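Trinunell Kitchen Fit-Out – Surfaces and Fittings Meeting
Minutes, 2019-04-20
Chair and minutes: Nidia Arango

1. Previous minutes
Accepted with one correction. Item 4 should have read "trim strip", singular. Action on the sink cutout carried forward.

2. Countertop, finish and maintenance
The granite stays. The alternative quote from Plutberg came to 2556 for supply and fitting, against 372 for a clean and reseal of the existing top. The reseal was approved at 372. N. Arango to confirm whether the price covers the return at the window end.

The cleaning instructions were discussed again. The stone varies a good deal in color, and the mottling makes crumbs and dried spills hard to see. Agreed that the top is to be wiped in full at the end of each session, whether or not it looks clean. Neutral cleaner only – no vinegar, no scouring powder.
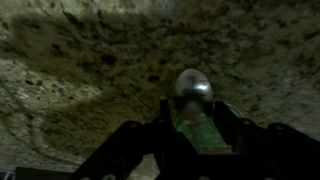 Countertop surface, with pits and color variation in the stone.

Pits were raised as a possible defect. The Plutberg fitter's written opinion is that small pits are normal in this type of stone and should not be filled before sealing. Two members wanted the larger ones filled with clear resin. Left open until the sealer has been on for a full season. To be reviewed in September.

3. Cabinet face and trim
Todorova has offered replacement fronts in a darker finish. Declined. The existing fronts are sound and the budget line for this item is 900, already committed to hinges and the drawer runners.
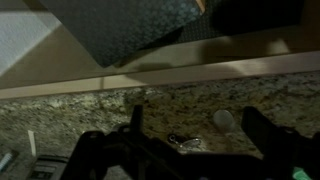
The joint between trim and stone was the main point under this item. Old sealant is to be cut out along the full run and replaced in one pass, color to match the trim. The strip is a pale cream against the tan of the cabinet face, so a white sealant was ruled out. There is a faint vertical seam in the strip, and the contractor is to say whether it can be left alone or needs a touch of the same sealant. Work to be done before the reseal, with the sealant given 2 days to cure.

4. Small items on the counter
Loose items are to be cleared before the contractor arrives. Anything left out will go in the box under the sink. Oltico has been asked for a price on a narrow wall rail; no reply received at the time of the meeting.

5. Actions
N. Arango – confirm scope of reseal, chase Oltico.
N. Arango – send sealant color reference to contractor.
Contractor – advise on seam.

Meeting closed. Next meeting to be set once the sealant date is known.

Related items
Trinunell Kitchen Fit-Out – Hinges and Drawer Runners
Plutberg Quote and Correspondence
Todorova Door Front Finishes
Sink Cutout – Open Actions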